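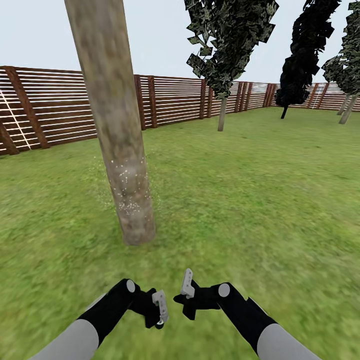 ## Cup evening in Ernmont, a thread

**1/** I am home from the second round match, Ernmont against Merrick. My feet are cold and my voice is gone, but I want to write it down before I sleep. Final result 2-1 for us, after extra time.

**2/** The attendance was 1049. I know this because they read it on the loudspeaker and people clapped for themselves. Last season a league game here did not reach 1000 even once.

**3/** Merrick play one division higher and for the first half hour you could see it. Their passing was faster and our left back had a very difficult evening. They scored from a corner. Our goalkeeper came out for the ball and did not get it.

**4/** Then the penalty, minute 38. I was sitting on the other side, so I will be careful. From my seat it looked like the defender touched the ball first. The Merrick players were very angry and I understand them. We scored it, low to the right.

**5/** Second half: not much to tell. Rain, long balls, many throw-ins. Merrick hit the post one time. Our coach made two changes on the hour and after that we had more of the ball in the middle.

**6/** The winner came in the second period of extra time. Free kick from far, the wall jumped, the ball went under. I think the goalkeeper saw it too late. The man next to me spilled his tea on both of us.

**7/** A word about the Merrick supporters. They filled two buses and they sang until the end, also when they were losing. I hope they got home well, the road past Clomel is slow at night.

**8/** What I did not like: the line for tickets. Only one window was open, and people with money in their hands missed the first goal. If the club wants these people back for the league, please open the second window.

**9/** Next round we go away to Jirnora. They have an artificial field and they have not lost on it since October. I would be happy with a draw and a replay, but I was told there are no replays this year. So, penalties maybe.

**10/** Correction to post 5: the first change was at halftime, only the other one was on the hour. Thank you to the person who wrote me. Good night.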